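## Keeping a path robot honest

The Tolter courier unit in Bay 5 at Kestden has logged 3824 kilometres on footpaths, most of them between office buildings. Its service interval is 1000 kilometres. Shabnam Talpur, who runs the bench, works to a written order and does not vary it.

Bumper first. The two rounded prongs at the front are checked for lateral play, then pressed by hand until each contact switch trips. A prong that trips late is shimmed. One that sticks is replaced, along with its spring.

Wheel odometry comes next. The unit is driven straight along a paved path at walking pace and its count compared with a taped distance. Concrete slabs suit the job: the grade is even and the joints lie across the direction of travel at regular intervals. 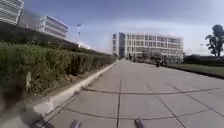 Joints also show up in the accelerometer trace. Each crossing should produce a short, symmetrical spike. A long tail on the spike points to a worn suspension bush, and Talpur has found two that way before any noise was audible.

Camera calibration is left until the mechanical work is finished. Mingxuan Kang sets the pitch offset against the horizon, then confirms that the curb-following routine holds its line beside a low concrete edge. Hedges are harder. Foliage returns scattered depth readings, so the filter threshold is raised one step at a time and the run repeated at each setting.

Firmware build 3956 stores that threshold separately from the factory values. Earlier builds overwrote it on restart, and Kang still writes the figure in grease pencil inside the battery hatch.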